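Saltance asks for two glove sets, gets one and a spreadsheet

The coffee robot at Saltance will learn to pour before it learns to sort, because pouring is what the budget covers.

That was the upshot of a May planning meeting at the small automation firm, where Razia Marwat, who runs the manipulation group, had come to ask for two more sets of haptic gloves, a second arm and a bench that does not wobble. She left with one set of gloves, a promise on the arm and an instruction to look again at the bench, perhaps with a piece of folded cardboard.

The group is building up recordings of people handling coffee beans, to be used in training a machine that will load sample trays for roasters. Roasters do a lot of tray loading. Most of them would pay to do less of it, though how much they would pay is a matter on which the sales side and the engineering side of Saltance have been polite to each other for months.

Coffee beans were chosen after a long argument about rice. Rice was cheaper. It also found its way into a keyboard, a desk drawer and one engineer's shoe during a trial last winter, and the purchasing file now has a line for a vacuum cleaner that was not in anyone's original plan. Beans are larger and easier to chase. 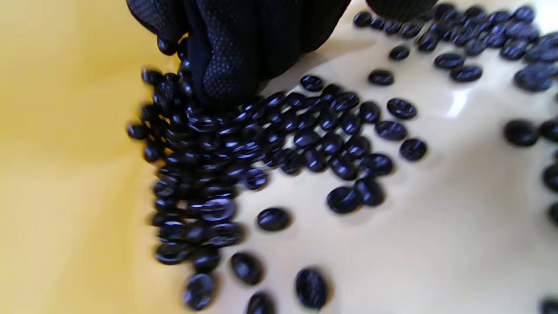
The money question is mostly a question of sequence. Marwat's first proposal put the new arm at the front of the year, on the grounds that everything else waits for it. Ehsan Jatoi, who keeps the equipment budget and has the calm of a man who has seen many first proposals, moved it to the back. An arm that arrives before there is enough material to train it, he told the meeting, is a very expensive coat stand.

"We have owned a coat stand like that," he added. The minutes do not say which one, and there were apparently several candidates.

So hands go first. Under the plan as it now stands, the group will spend 18 weeks on human demonstrations, using the gripper tools it already owns and the gloves it is about to own slightly more of. The arm, a Trarkia model with a lead time the supplier describes as "variable," gets ordered at the halfway point if the recordings pass review. If they do not, the halfway point moves. Marwat asked whether this meant the halfway point would still be halfway. Jatoi said he would get back to her.

The smaller items took up most of the afternoon, as smaller items will. Pondel, which supplies the group's mounts and brackets, has changed its packaging sizes, and a bracket that used to be sold singly now comes in a box large enough to equip a rival. Virk, the rental outfit, offered to lease the same gloves by the month. The monthly figure looked friendly until somebody multiplied it. Past the first quarter, buying came out ahead, and the rental quote was filed under "emergencies" along with a flyer for a pizza place.

One line drew no debate whatsoever. The budget for beans, containers and general sweepings was set at $2,323 and approved in less time than it took to read out. Marwat, who had prepared a slide defending it, showed the slide anyway. 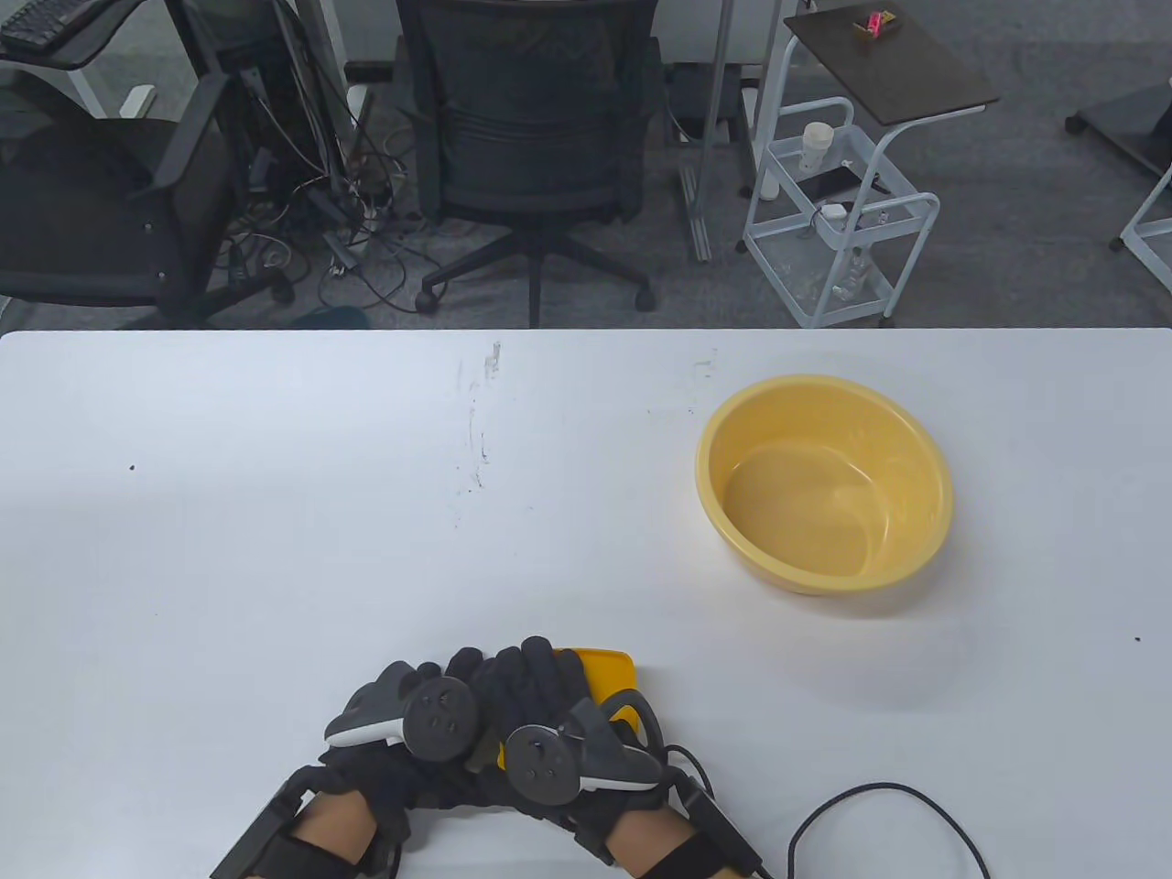 Gloves are the item she would have fought hardest for, and more or less did. Her case rested on downtime: when a set is out for repair, the person who wears it can still tidy, label and attend meetings, none of which the robot needs to learn. Wireless sets were priced as well, and they are lovely, and they cost what lovely things cost. The station will stay wired for now, with a black cable running from the right glove and looping across the white tabletop toward the corner. The plan does allow for a few clips to keep cables out of the work, filed under "infrastructure" to give them some dignity.

The containers came through untouched. Someone from finance wondered whether a training program for an industrial product ought to be using something more industrial than a yellow plastic basin. Marwat answered that she would be glad to fill in a purchase request for a more serious basin, with three quotes, and the subject was dropped.

Storage may turn out to be the awkward part. Recordings pile up faster than anyone likes to put in a forecast, and the current plan assumes the group will delete its failed takes promptly. Marwat wants to keep them, arguing that a spill has something to teach. Jatoi wants to know what it teaches per terabyte. They have agreed to keep up to 18 weeks' worth and then have the same conversation again.

The second glove set goes back on the list for the next round, just under the bench. Jatoi has asked for a written case for each. Marwat's case for the bench had been drafted by the end of the meeting, in handwriting she blames on the table.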